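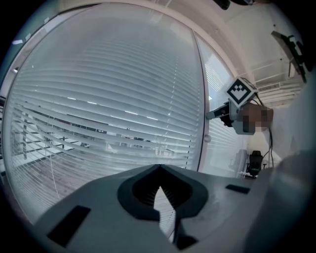 Blinds down behind the glass, Jamville.

Subject: Re: [vestaline] Oil temps at Cullholm, grille shutters

Heather Lockyer wrote:

> Coolant sits at 206 F all session and never moves, but the oil
> climbs every lap. I saw 296 F at the end of the third one and
> came in. Car is stock apart from pads and fluid. The shutters
> are closed at idle and I can't tell if they open on track.
> Would a bigger Bermúdez cooler fix this or am I just feeding
> hot air to a larger part?
>
> Heather

Heather,

The coolant number doesn't tell you much. The thermostat is holding it where it wants it, and the radiator has capacity left. The oil cooler on the Vestaline sits low on the left side and gets its air through the outer third of the lower grille. If that section is blocked, the oil will climb while the coolant stays flat, as in your log.

Check the shutters before you buy anything. They are in two banks on separate motors. The upper bank feeds the radiator and the lower bank feeds the oil cooler and the condenser. A failed lower motor does not always set a code, at least on the early control module. With the scan tool connected, command the lower bank to full open and look at it from the front with a flashlight. Then command it closed and look again. Some cars will move on the first command and stick on the second.
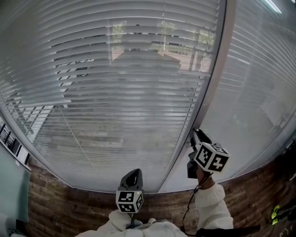

Closed shutters leak, and this confuses people doing the flashlight test. The vanes do not seal against each other, so you will see parts of the cooler behind them even with the bank fully shut. It is the same as the window with the closed blinds: you can still faintly make out the paving and the two thin trees through the gaps. Seeing fins behind the vanes does not mean the bank is open. Look at the vane angle — open is edge-on to you, and you should see the end tank clearly.

If the bank works, pull the undertray and check the foam strip between the duct and the cooler. Mine had folded over and air was going around the core. I replaced it and the next session at Cullholm peaked well below what you saw, in similar weather.

The Bermúdez core is a decent part, but it costs 400 dollars before lines, and it uses the same duct. I would leave it until the first two items are ruled out. Change the oil before you go out again either way.

Can you post the log with vehicle speed included? The one you attached only has temps and rpm.

3 replies · 0 shares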